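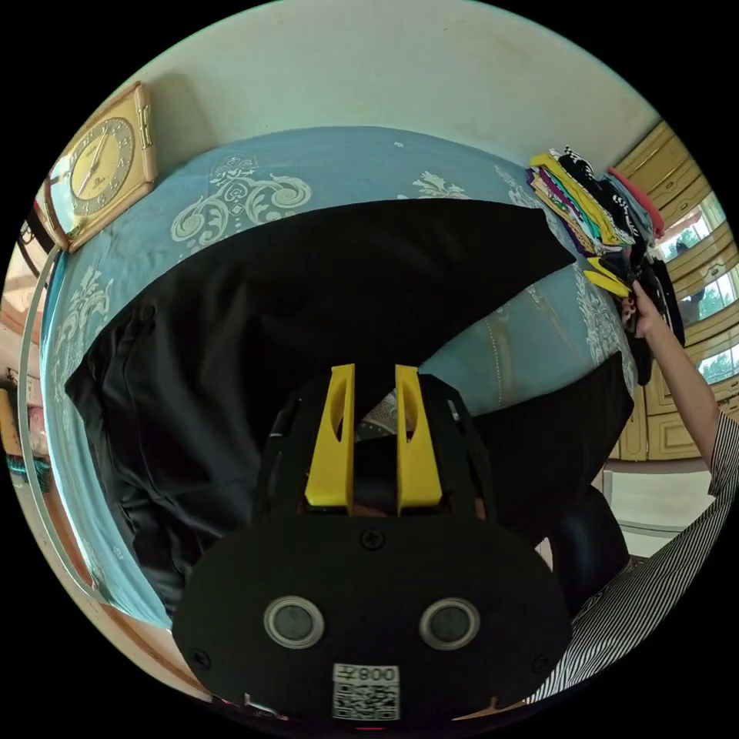 I have read many short news reports about parents who are charged with neglect. They are nearly always built the same way. First the county, then the charge, then the age of the mother, then the worst detail the police report contains. After that come the comments of the readers, and after the comments nothing. The case goes to a court and the newspaper does not follow it there.

I want to argue that this way of reporting does harm, and that local newspapers should change it. I do not want to defend people who hurt children. A child who is in danger must be taken out of the danger, and if a crime was done, a judge must deal with it. But I think the public learns very little from these stories, and what it learns is partly wrong.

Last winter I went through the online archive of our paper in Irkel and read 23 reports of this kind. In all 23 the name of the parent was printed. In six of them there was a later article which told how the case ended. In three of these six the charge had been dropped or made much smaller. So a person who searches for one of those three mothers today will find the first article before the second one, because the first was read and shared much more. I do not know how the other 17 cases ended, and this is exactly my complaint. The paper does not know either, or it did not think that we should know.

Some friends tell me that an arrest is a public fact and that a free press must print public facts. I agree with the first half. But the editor already chooses. The paper does not print every arrest for unpaid fines, and it does not print every divorce, although these are public too. It prints the neglect cases because many people click on them. One may call this a service, but then it should be finished like a service, with the end of the story included.

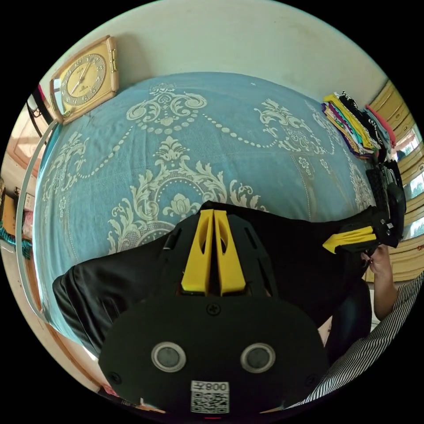

Peven Readers' Circle, Press and Community Section

There is a second matter, which I find more serious. When a mother is afraid that her face will be on the web by the evening, she may wait one more day before she brings a sick child to the hospital. I cannot prove how often this happens. But I worked as an interpreter in the Kalogeropoulos clinic, and I heard the question many times, asked in a low voice: will you report me? It was asked by people who had done nothing worse than wait too long with a fever. They had read the same articles that we all read. The answer of the nurse was always correct and always kind, and I saw that it did not calm them very much.

Nurses and teachers must report what they suspect, and I would not change that law. What I would change is the hour at which the newspaper enters. At present it enters at the arrest, when the least is known. The town of Levutar has a weekly paper with a different rule - it reports the arrest without a name, and it prints the name only after a conviction. The paper has 400 subscribers, so it is a small example, and I know that a bigger paper has competitors who will print the name anyway. Still, I have not heard that the people of Levutar feel badly informed. They know that a case exists, on which street the police were called, and what the law says.

I would ask our own paper for less than this. If it wants to print the name, let it also write the date of the first hearing in its calendar and send somebody, or at least make a phone call. If the charge is dropped, the news should stand at the top of the old article, in letters of the same size. And under every such report there should be the phone number of the county family office, where a tired parent can ask for help before the police have any reason to come.

The editor answered my first letter with two polite sentences about limited staff. I believe him - the newsroom is small now and the work is badly paid. But a newsroom which has the time to write the first article has taken on the duty of the last one, and I will write to him again in October, when the new budget is discussed.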